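Building a Two-Armed Robot in a Shared Workshop
Handout 4: From simulation to the bench
Evening course, Jusberg workshop
Oct 22, 2024

Before you start

You should have finished Handout 3 and have a model of your robot that loads without errors. If the joints still fly apart when you press run, sort that out first. The usual cause is two parts that overlap at the shoulder. Bring your parts list as well, as we will be checking it against the model.

Each group has one place at the long bench and one locker. Please don't leave printed parts on the bench overnight. The woodworking group uses it in the mornings.

1. Why we model the room

Most of the trouble people have with a home build comes from the room. The arms were planned on a screen with nothing near them, and then the robot is put in a spare bedroom or the corner of a garage and finds it can't lift an elbow without hitting a wall. For this reason your Han model should contain at least the floor, the nearest walls and the work table, all at their real sizes.

Measure the table yourself. Tables sold as the same size often differ by a centimetre or more, and a centimetre matters when the fingers come down from above. Measure the height at all four corners if the floor is old.

Textures are up to you. A plain grey wall works as well as a mottled one for checking reach. They do help if you plan to test the head camera later, as a blank wall gives it very little to go on.

2. Placing the robot

Put the base where it will really stand, then switch the view to the head camera. Check what the body hides. On any design with a broad torso, the near edge of the table is likely to disappear behind it, and a small object lying close to the body may be half covered. You have three ways of dealing with this:

Move the base back, in steps of 15 mm, until you can see enough of the table.
Raise the head bracket. The Esico bracket has 12 holes, so there is room to try.
Leave it as it is and agree that nothing will be picked up from the strip nearest the robot. 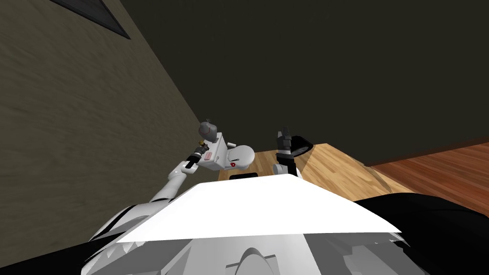 The third choice is cheaper than it sounds. Mark the strip in the model and make the planner refuse any target inside it. When you get to the real table, put masking tape along the same line.

Check the camera angle at the same stage. If the floor line slopes in your view, read the roll value of the head joint before you change anything else. A tilted view can be corrected in software, but you need to know whether the tilt comes from the joint or from the way the camera was fixed to its bracket. Write the value down.

3. Checking the arms

Work on one arm at a time, with the other parked.

a) Move each joint slowly to both of its limits and watch for contact with the torso.
b) Bring the wrist to each corner of the table in turn. Note any corner it cannot reach.
c) Repeat with the gripper pointing down, level and up.
d) Park that arm and do the same with the other.

Then run both together. The elbows are the part people forget. A gripper can be well clear of everything — and the elbow behind it pressed into a wall. Leave a gap of at least 18 mm in the model at the closest point, as printed parts flex and real cables stick out.

4. Cables and weight

The model has no cables in it. Allow for them by adding a simple tube along each upper arm. Weigh the finished forearm and wrist together and enter the true figure. One group last January used the default weight in Vula when their own assembly came to 564 g, and the shoulder sagged on the first day.

5. For next time

Save one view from the head camera with both arms over the table. Bring the list of corners each arm can reach, the roll value and the weight of each forearm. Motors will be handed out once these have been checked. Safety glasses are in the cupboard by the sink.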